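Rurnbridge Hand Trials: cube and tray

README for the recordings and the controller settings

What this folder holds

We compared two controllers on the same pair of robotic hands. The first is called Nadow and it drives each finger to a fixed closing position. The second is called Hrytsenko and it closes the fingers until the motor current passes a limit, then it holds. The hands, the arms and the table stayed the same for both, so a difference in the results should come from the controller. The work was done at the Clumasov workshop in Rurnbridge, mostly in October.

There are 298 recordings. Each one is a single attempt at the task and has its own number. Attempts that failed are kept. Please do not remove them before you calculate anything, or the two controllers will look more alike than they are.

The task

A small red cube lies on the white table beside a black tray. The right hand must pick up the cube and put it in the tray. The left hand stays near the tray and may hold it if the tray begins to slide. An attempt ends when the cube is released, or when the operator presses stop.
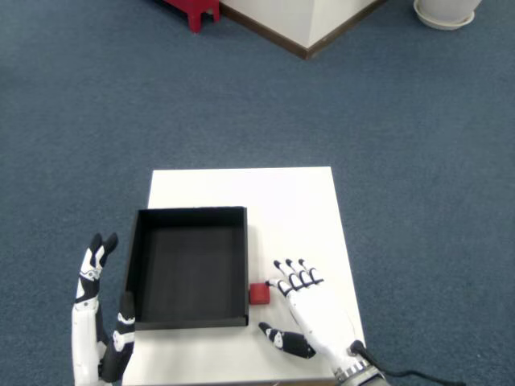
The starting place of the cube is changed between attempts. There are 16 starting places, and the hardest ones are close to the tray wall. With Nadow the fingers often touch the wall before they are closed, and the tray is pushed to the side. Hrytsenko handles this better but it is slower, and sometimes it stops too early when the thumb meets the table — the controller believes it has the cube already.

Files

attempts.csv — one line for each attempt: number, controller, starting place, result
video — one file for each attempt, from the camera above the table
joints — finger and thumb positions with time
settings — the closing positions and current limits we used

The result column has one of these words: placed, dropped, missed, stopped. "Dropped" means that the cube left the table surface but did not arrive in the tray.

Known problems

In 7 recordings the joint file begins later than the video. They are marked "late" in attempts.csv and the times are not corrected.

The current limit for the right thumb was changed once during the trials. Both values are in the settings folder, with the attempt number where the second value starts.

The room behind the table is visible in the video and was not kept the same from one session to another. If you train a vision model, it is better to crop to the table first.

Versions

Version 2 adds the joint files and corrects the spelling of the result words. The videos are the same as before.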